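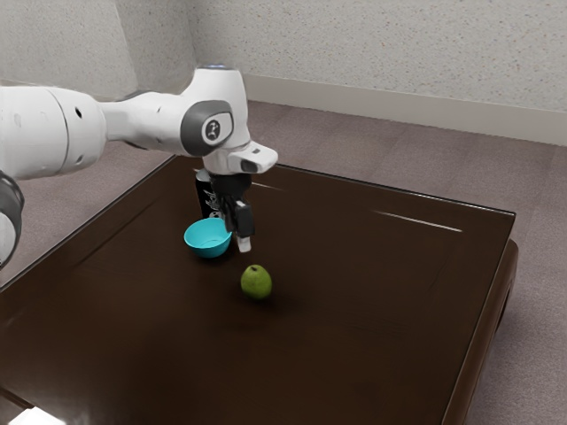 Trekau ist ein Satz simulierter Greifepisoden, erzeugt mit der Umgebung Vurkora und gedacht als Trainingsmaterial für Imitationslernen. Wer daraus eine Leistung am echten Arm ableiten will, sollte vorher den Abschnitt Einschränkungen lesen. Der gerenderte Tisch ist dunkelbraun und glänzt, und quer über die rechte Hälfte zieht sich ein heller Lichtstreifen. Solche Reflexe sehen überzeugend aus, sagen über die Physik beim Greifen aber nichts. Eine grüne Birne mit kurzem Stiel ist für einen Parallelgreifer eine andere Aufgabe als eine türkise Schale, und gerade bei runden Objekten trauen wir dem Kontaktmodell am wenigsten.

Inhalt
2124 Episoden, davon 509 als fehlgeschlagen markiert. Die Fehlschläge bitte nicht stillschweigend herausfiltern. Gespeichert sind Kamerabild, Gelenkwinkel, Greiferöffnung und eine kurze Anweisung in Textform.

Erzeugung
Die Trajektorien stammen aus dem Planer Nirnomano. Menschliche Vorführungen sind keine dabei. Ein Modell lernt hier also vor allem, den Planer nachzuahmen, samt seiner Umwege. Ob das als Demonstration durchgeht, darüber kann man streiten.

Bekannte Einschränkungen
Die Erfolgsmarkierung prüft nur die Endlage des Objekts. Wird etwas hineingeschubst statt gegriffen, zählt es trotzdem. Bei einer Durchsicht von 40 Episoden fanden wir mehrere solche Fälle, korrigiert sind sie nicht. Reibungswerte wurden geschätzt. Die Anweisungen kommen aus Schablonen und klingen auch so.

Vergleich
Mit dem Vorgänger Adugna sind die Zahlen nicht vergleichbar, dort galt eine andere Erfolgsregel. Kurven, die beide in ein Diagramm setzen, halten wir für wertlos.

Stand: 25. Okt. 2025. Die Aufteilung in Training und Test ist seit April unverändert.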